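The Bench Room at Tendlow: A Gallery

Welcome to the bench room! People keep asking me what we have in here, and my answer always goes on too long, so I finally put together a page I can point them to. It covers the tables, the walls, the trays, the tools, and a few corners I'm fond of. I started shooting in July when the light was good and kept going well after it wasn't.

The notes are short for most things and longer where I got carried away (sorry, screwdrivers). Scroll at whatever speed you like.

THE ROOM

The door from the hallway
You come in past the coat hooks and the whole room opens up to the left. It used to be two rooms, and you can still find the seam in the floor where the wall came down. I love that seam. Chairs catch on it.

Morning light, 7 a.m.
The windows face the parking lot, which sounds grim, but early in the day the sun comes straight over the roofs on Solamano Street and lands on every table at once. If you have small, fiddly work to do, come early. Bring coffee and keep it on the windowsill, please.

The long shelf
All 72 feet of it, if you add up both walls and the piece that turns the corner. Sheehan Hardware cut the boards for us, and Pete at the counter let us change our minds twice. The brackets are older than the boards and came out of a shoe store.

The parts wall
Drawers and drawers and drawers. There's a label on every one, and most of the labels are right. The wood screws live at the bottom left, the machine screws start one column over, and the drawer marked MISC is the best drawer in the building — I once found the exact missing foot for a toaster in there.

THE TABLES AND THE WALLS AROUND THEM

Pale wood, everywhere
We went with light tabletops and I'd do it again tomorrow. You drop a tiny black screw on a dark bench and you may as well say goodbye to it. On a pale top it shows right up! The grain has a soft, yellowish, marbled look that I think is beautiful, even with all the marks it has picked up.

About those marks
We sand lightly and we don't fuss. A table with specks and scuffs on it is a table where people fix things. I wipe them down with a damp cloth at closing and leave the rest alone.

The red and black panels
Everyone's favorite, and mine too. Big red blocks, black squares in rows, and patches of white filled with small dots, printed on panels that stand up behind the work surface. Ysaline Charpentier worked out the pattern on graph paper at my kitchen table over four evenings, and she kept making the reds bigger. She was right. People walk in, see the panels, and start smiling before they've even put their bag down.

Ysaline's first sketch
She gave me the graph paper, so it's in the gallery. The red is crayon. There's a grocery list on the back that we've agreed not to transcribe.

Metal edging
Silver strips where the panels meet the table and where one panel meets the next. It's a small thing, but it makes the room look finished, and it gives you a nice crisp line to push a ruler against.

TRAYS AND SCREWDRIVERS

The white trays
If I could give every home one thing from this room, it would be a tray. They're white plastic, long and narrow, with rounded corners and a raised rim, and the rim is what saves you. Set your screwdriver down in the tray, set your screws down in the tray, and when you stop for lunch everything is where you left it. Nothing rolls off and nothing gets swept up with the crumbs.

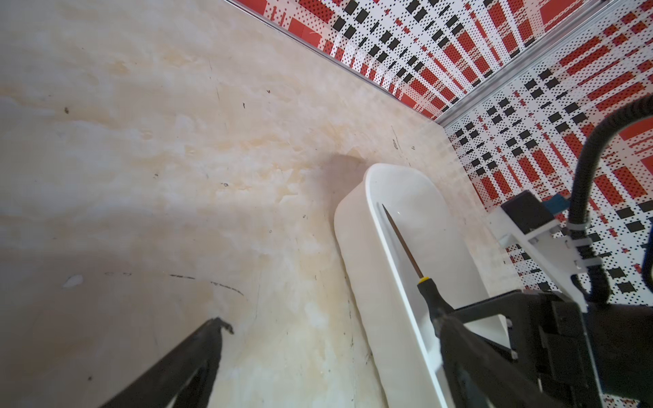 I was slow to come around to this, by the way. For years I laid everything out on a folded dish towel and thought I was very organized. Then I shook the towel out over the trash one night, and that was the end of a perfectly good set of eyeglass screws.

One job, one tray
Our only strict rule! If you open up a lamp, the lamp gets a tray. If you then open up a radio while the glue on the lamp is setting, the radio gets its own tray. We keep a stack at the end of each table, so there's no excuse for sharing.

Long shafts
I'll always reach for a long screwdriver first. You can see past your own hand, you can get down into a deep housing, and you can feel when the tip is seated properly. The stubby ones have their place (under sinks, mostly), but a long thin shaft is such a pleasure to use that I find excuses.

Handles
Here's where I lose people at parties. A good handle fills your palm without making you squeeze. It turns a little in your fingers for the last few threads and then grips when you bear down. Try several before you settle on one, with your eyes closed if you don't mind being looked at.

The tip gauge
A strip of scrap metal with slots filed into it, so you can check what size tip you're holding. Most of the chewed-up screws that come through our door were chewed up by a driver one size too small. Go up a size and try again. It's a wonderful feeling when it bites.

The retired drivers
Worn tips, bent shafts, one that was clearly used as a chisel by someone's grandfather. We keep them in a coffee can for opening paint and stirring things. They've earned it.

THINGS ON THE TABLES

Kitchen scale
Came in dead, and it was the battery contacts. A bit of vinegar on a cotton swab, a gentle scrape, and the numbers popped right back up. The owner hugged the scale first and me second.

A Pellton desk fan
Three of these have come through now, all with the same stiff bearing and all fixed with cleaning and one drop of oil. They're charming little fans and they hum in a low note that I find very restful.

Music box, lid open
We didn't do much here beyond blowing the dust out and tightening two screws. I took far too many pictures of it. The comb and the pins are so fine up close!

Coat rack, in pieces
Every joint was loose, so we took the whole thing apart, cleaned off the old glue, and put it back together over one long afternoon. It holds winter coats again — heavy ones, too.

Puzzle box, 1,000 pieces
Not a repair. Somebody left it on the shelf by the door and it has become our rainy-day project on the end table. The sky is taking forever.

Sewing machine with the cover off
I could look at the inside of an old sewing machine all day. Every part pushes another part, and you can follow the motion with a finger as you turn the wheel by hand. This one just needed lint removed from places I didn't know lint could go.

CORNERS AND ODDS AND ENDS

The button jar
512 buttons, counted one by one by two very patient kids during a thunderstorm. We've added to it and taken from it, so please don't hold me to the number.

The glue shelf
Arranged by how long each one takes to dry, fastest on the left. It was a bit of a joke when we set it up and it's turned into the most useful shelf in the room.

Rags
Old T-shirts, cut into squares. Soft, free, and there's always more. If you have a drawer of faded ones at home, bring them by.

The chalkboard
It says what we're short of, and at the moment that's small zip ties, clear tape, and thumbtacks. Last month it said "cake" in large letters, and three people brought cake.

The stool that wobbles
Yes, in a repair room. Yes, we know. It has been on the list since we opened and I've grown attached to it.

Closing time
Trays stacked, drivers back on their pegs, tabletops wiped. I like the room very much at this hour, with the windows going orange and the red panels glowing a little at the back.

More pictures are coming once I've sorted the ones from the lamp workshop, and Ysaline has promised me a set of close-ups of the parts drawers. If you've taken any in here that you'd like to add, leave them in the envelope by the door with your name on the back.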